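The Skittle

The flat above the Quispe bakery had been let to the same tenant for eight years, and when she died it fell to her niece to empty it. She drove over from Jandar on 7th May with a roll of bin bags and a flask.

The kitchen took the morning. The drawers were full of string, candle ends and bread tickets, the last of them stamped 1514. She kept one ticket and threw the rest away.

Her aunt had made things for shop windows. There had been a painted ship for the chemist and seven paper geese for the bakery, which went up every November until the damp got them. The niece had expected the workroom to be full, but most of it had gone already. What was left was white, and she had no idea what to do with it.

She put her flask down on the floor and looked at the thing for some time. It had shoulders and a round head, like a skittle or an old milk bottle.
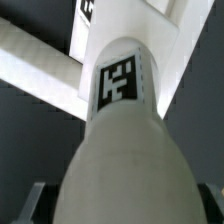
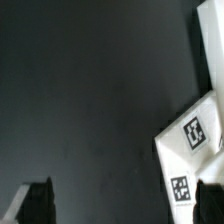

The patterned squares were black and white, and she didn't know what they meant.

The letter

She found it in the bedroom, under the lining of a hatbox. It was from a theatre in Surico, asking her aunt to come and build scenery for a season. The pay was good and there was a room with it. The letter was older than the niece.

She read it twice, sitting on the bed. Her aunt had never spoken of Surico, or of any theatre. She had talked mostly about glue - which sort held and which sort went yellow.

At four o'clock the baker came up to ask about the keys. The niece said she would need another day. He said that was fine, and had she eaten? She had not, so he went down and fetched her a roll with cheese in it.

She ate it at the window. Then she put the letter in her coat and went back to the workroom.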